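3.2 Floors, cards and the business of passing things around

I should say up front that I never set out to write about carpet. Our question was how people in a shared office hand small paper things to each other (cards, tags, tickets), and I'd assumed the desk would be where it all happened. Then I went through our notes from December with Hsin-yi Tu and we kept tripping over the floor! Of the 323 handovers we logged at Lullora, 120 either ended on the carpet or began there, with somebody bending down to pick up what somebody else had let go of. 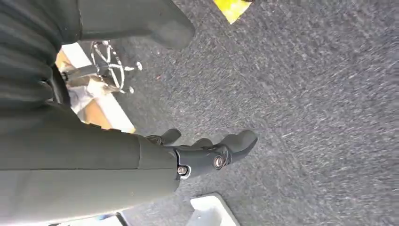 A gray speckled carpet is kind to paper but hard on the person looking for it. Bright stock gets spotted right away, and anything pale or gray can sit there until the vacuum comes by. Bayu Lubis coded color for the whole set and found the same pattern at the Cadden office, where the flooring is a good deal darker. We come back to his numbers in Section 4.

The cards themselves matter too, more than I expected. A stiff card gets held low, by a corner or the bottom edge, and the giver tends to hang on until there's a clear tug from the other side. Thin slips are let go much sooner (and so they fall). Figure 3 has one of the stiff ones, the card with MOTEL across it in big white letters over bare branches, held from both sides at once.

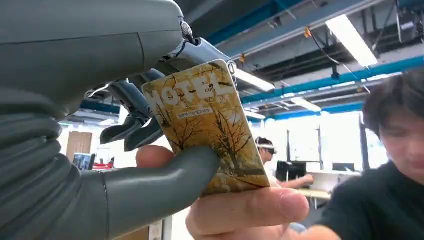
Figure 3. A printed card between giver and receiver, with desks and monitors behind.

We call this stretch the shared hold, following Duyên Bạch's suggestion, and we timed it from first contact by the receiver to last contact by the giver. Haruto Imai thinks it should start earlier, when the receiver begins to reach, and I go back and forth on that. For this paper I kept the narrower version, as it was easier for two coders to agree on.

Contact: Ese Anozie, Lullora | © 2024 the authors | Back to top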